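Grascombe Workshop – build night minutes, Mar 19, 2025

Renato welcomed everyone and thanked Quyên Dương for the loan of her kitchen trays, which have been a great help to us all. The tabletop arm is coming along nicely, and the new shoulder bracket is fitted at last – a happy moment after 3 tries!
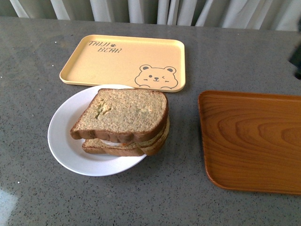 Sandwich on its plate, with the yellow and wood-grain trays set out on the counter.

Quyên kindly offered to rewrite the tray-to-plate routine before September. Renato Evangelista will order 2 spare servos from Gastico and bring the long screwdriver back.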